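Handheld gripper build: will soft pads really help with pot handles?
Asked 2019-02-06

I'm building a hand-held gripper in our shared workshop and every write-up says to add soft pads. The Bruvo kit pads cost more than my motor did. I've read the claims (Hindon says "grips anything") and I don't buy it. Has anyone tried them on something heavier than a foam block?

Answer 1
Yes, they help. Just get the Bruvo ones, I've had mine since November and no complaints.

Answer 2
I'd want to know what "help" means. Most demos show an empty cup. Put 600 grams of dry beans in a pot, pick it up by one handle, and the trouble is twist, which softness alone won't fix. The pot wants to roll in the fingers.

What I'd check before spending anything:
Do the fingers close square on the handle, or only at the tips?
Do the plates flex when you squeeze?

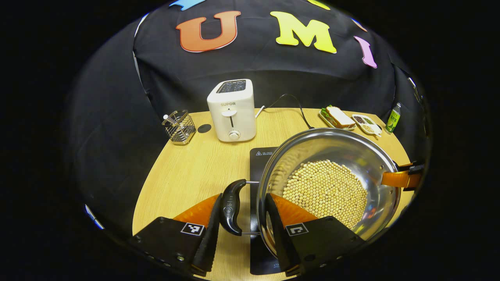 Ridges on the fingers are worth a try first – they're free if you print your own. I tested 2 sets of Shibata pads against bare ridged fingers and couldn't tell them apart on a curved handle. Maybe on glass it's different. I haven't seen numbers from anyone who isn't selling pads.

Answer 3
Oditix has a cheap sheet you can cut yourself. No idea if it lasts.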